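# Routine care of the gripper and wrist camera, sorting cell 8

**Applies to:** the Nadow sorting cell, Arancibia site
**Procedure owner:** Negin Ghaffari, Automation Maintenance
**Interval:** monthly, and after any change of finger pads

This procedure covers the inspection and cleaning of the gripper fingers, the check of the perforated tray and parts bin, and the short test that returns the cell to service. It does not cover work inside the control cabinet. Allow 40 minutes.

## Before starting

Only staff who hold a current Tirkska isolation permit may enter the cell. The following items should be ready at the bench:

- lint-free cloths and a soft nylon brush
- isopropyl alcohol, 70 per cent
- a torque screwdriver with the finger mounting bit
- the cell logbook

Do not use a wire brush on the finger pads. The cut pattern is shallow and a steel bristle will round it off.

## Park the arm

1. Finish the current batch and select **Service** on the Vurnau controller.
2. Move the arm to the service position above the tray. The fingers open on arrival.
3. Set the speed limit to 8 per cent and confirm that the camera view is live.
4. Check the view against the reference below before isolating power, as the camera cannot be used once the cell is locked out.

The position is acceptable when both fingertips are in view and the tray floor is visible between them. If one finger sits noticeably lower than the other, record the fault and proceed to the mounting screws first.
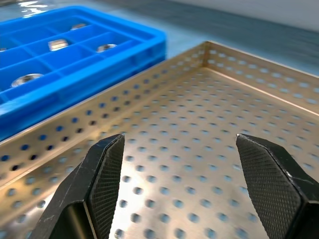
*Wrist camera view with the fingers open over the perforated tray. Note the diamond pattern on the inner pads; the blue parts bin is at upper left.*

Once the view has been checked, isolate the arm at the wall switch, fit a personal lock and try the start button to confirm that the arm does not respond.

## Clean and inspect the fingers

Brush each pad along both diagonals of the pattern, then wipe it with a cloth dampened with alcohol. Let the pads dry fully before anything is gripped. Wipe the outer faces and the recess on each finger as well – dust that collects there ends up on the tray.

Light scuffs on the outer black surface are acceptable and need not be logged. Replace the fingers as a pair if either one shows:

- a chip or burr at the tip
- a flat patch in the pad pattern
- a crack at any point

Check the mounting screws for the torque marked on the gripper body. A screw that turns before that value is reached must be removed, cleaned and refitted with fresh thread-locking compound.

## Check the tray and bin

Lift out the tray and look through the holes toward a light. Clear blocked holes with the nylon brush. The tray must sit flat on the bench; a tray that rocks is to be withdrawn, as the pick height is taught from its floor. Check that the bin dividers are undamaged, then return both items to their locating stops.

## Return to service

Remove the lock, restore power and run the Nadow test program at reduced speed. Stay at the stop button for the first cycle. If a part slips, clean the pads again before adjusting the grip force.

Enter the cycle count in the logbook and reset the service counter to 600. Report replaced fingers to Negin Ghaffari so that a spare pair can be ordered.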